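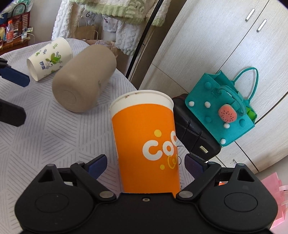
Orange paper cup with a white rim.

How to start seeds in old paper cups

I've been raising tomatoes and basil in used takeaway cups for years now, and people keep asking how I do it, so I've finally written it down. You don't need a greenhouse – my windowsill in Prandham gets sun until lunchtime and that's plenty.

Rinse the cups and let them dry upside down overnight. Then poke 3 holes in the bottom with a skewer (push from the inside out, it's much easier). Fill with seed compost to just below the rim and tap the cup on the worktop so it settles. Don't press it down with your thumb like I used to! 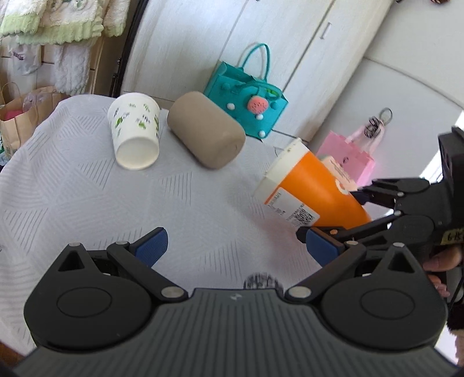
Water before you sow, so the seeds don't all float off to one side. Two tomato seeds per cup, or a pinch of basil, then a thin sprinkle of compost over the top. Write the variety on the side in pencil – my felt tip ran last year and I had mystery tomatoes until July.

Stand the cups on a tray and cover them loosely with a clear bag. Idun Tveit next door swears by cling film, but mine always went mouldy under it. Once you see green, take the bag off and turn the tray every morning. Tomatoes can take up to 60 days before they're ready to live outside, so be patient, and pot them on if the cups go soggy.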